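Niltis Classroom Simulator: a club review after one season

Posted 10/11/2023 in Software for Clubs

I help run the after-school robotics club at Kandstead, and this year we did something I would have argued against a while back. We put most of our money into a simulator. I've now lived with Niltis for a full season, alongside a very opinionated group of teenagers, and I like it so much that I've been boring my family with it at dinner.

Some background on how we use it. Our club enters the Umgate challenge, where teams program a robot arm to handle ordinary household objects on a table. The organizers hand out the objects as 3D models ahead of time, and the whole first round is run in simulation, so everybody starts from the same place whether or not they own any hardware. Niltis is one of the programs they accept. You load a robot, load a table, drop in your objects, and write your control code in Python or with the block editor.

Setup took me one evening. The club license was $254 for the year, and that covers every computer in the room, which made me very happy (our last software charged by the seat and we ended up with kids sharing logins). It ran fine on our newer laptops. On the two oldest ones we had to turn shadows off and shrink the window, and even then the fans sounded like a hair dryer. If your school's computers are on the tired side, try the free trial on the worst one you have before you pay.

The part the students took to first was the wrist view. You can watch your run from anywhere in the room, of course, but you can also switch to what the robot would see looking down past its own gripper, and that changes how they think! Lovisa Wikström, who leads our programming group, had spent a week aiming her approach from the big side view, where everything looked lined up. She switched to the wrist view, made a noise I can't spell, and rewrote half of her code before it was time to go home.

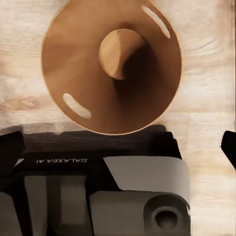 She now makes every new member start from that view, and I've stopped arguing with her about it. It's harder at first. You lose your sense of height looking straight down, and a knob you want to grab can look like it's right there when there's still a good gap to close. But that is the same problem the students will face with a real arm, and I'd much rather they meet it here, where a crash costs them a click on the reset button.

Speaking of reset, it is fast. Really fast. You can also tell Niltis to repeat a task with the objects nudged and turned a little each time, and it keeps score for you. Sølve Berge set up a batch of 500 tries and left it going over snack break. He came back to 179 good ones and was thrilled, then a bit less thrilled, then completely absorbed in the failures, which you can replay one by one. I haven't seen a ninth grader read a log file with that much interest before. The replays sort by where the run went wrong, and that one feature has taught my kids more about debugging than anything I've said from the front of the room.

Now for the grumbles. The contact physics is good with chunky objects and shaky with thin ones. Lids and flat plates sometimes jitter when a finger touches them at an angle, and once in a while something shoots off the table like a frisbee (loud cheering every time). The manual says to lower the time step, and that helps, though it slows everything down. The block editor is friendly for beginners but has no good way to move a half-finished project over to Python, so students who outgrow it pretty much start again. And please, Niltis, an undo button for moving objects around the table!

Support has been good. I wrote in January about a gripper that wouldn't close all the way on one machine and got a reply the next morning with a fix that worked. The help forum is small but kind, and people there share whole projects. We borrowed a sorting task from the club at Bråten and it kept our younger group busy for weeks.

Would I suggest it for a brand-new club with no coding at all? Yes, if one adult is willing to spend a few evenings with the tutorials first. For a club that already has some Python, go ahead and get it. We've renewed for next year, and Lovisa has already asked if she can have the login over the break.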